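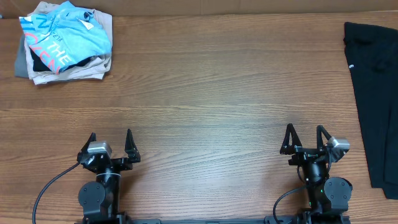 Sorting table, January: a light blue T-shirt on top of the pile, black garment at right.

Clothing room: what we can take this month, and how to fold it

The clothing room reopens in January after the holiday break, and the sorting table is back in use. We received up to 80 bags in the last weeks of the year, more than the shelves can hold at one time. Please read the notes below before you bring anything new.

What we need most is plain, everyday clothing for adults. T-shirts, sweatshirts, khakis, leggings and work pants go out the same week they come in. Black pants in any size are the first thing people ask for. Printed T-shirts are fine, including ones from races, schools and old concerts, as long as the lettering isn't offensive and the fabric has no holes.

We have enough baby clothes and dress shirts until spring. We can't take pillows, single shoes or anything that needs a zipper replaced. Coats are welcome all year.

Wash everything before it comes to us, even if it has been sitting clean in a drawer. We have one washer, a Wirkotex, and it is kept for items that get marked in storage. Bags that smell of smoke or mothballs are set aside and usually end up as rags.

Leave the tags and size labels on. If the label is gone, pin a slip of paper to the collar or waistband with your best guess at the size. Please don't write on the fabric.

Folding

A few people have asked whether they should fold their donations. It helps with pants and sweaters. It doesn't matter much with T-shirts, which get opened up and checked at the table anyway. At the table we work in this order:

Shirts are spread flat, front side up, then turned over to check under the arms and along the hem. Sleeves go in, the bottom comes up to the collar, then one more fold. The print should end up facing out so people can see it on the shelf.

Pants are laid out full length, one leg on top of the other, and folded in thirds from the cuff. Leggings get the same treatment but are rolled at the end - they slide off the stack otherwise.

Keep dark and light items in separate piles once they are checked. A black shirt in the middle of a light stack tends to leave lint on everything near it.

Finished stacks go into the gray Clallano bins under the window, no higher than the rim. Janaína Batista moves them to the shelves in the evening and keeps the size list by the door. If a size is crossed off the list, the shelf is full and the bin should stay where it is.

New shelves

The old Stallberg shelving, in use since the room opened in 1991, is coming out next month. Two of the uprights are bent and the bottom boards sag. The replacement units are 60 inches tall, so the top shelf can be reached without a stool. The room will be closed for two days while they go in, and the dates will be posted on the door.

Last year we gave out 4000 items of clothing. Much of that was in the fall, when the Toledo Street building had no heat and several families came in for sweaters and extra layers.

Drop-off is from 9 a.m. to noon at the side entrance. Ring the bell and wait - do not leave bags on the steps, where they get rained on. If you would like to help at the sorting table, come at 1 p.m. and ask for Janaína. Shifts are two hours, and you can sit or stand.

Contact the clothing room | Copyright Toledo Street Clothing Room | Back to top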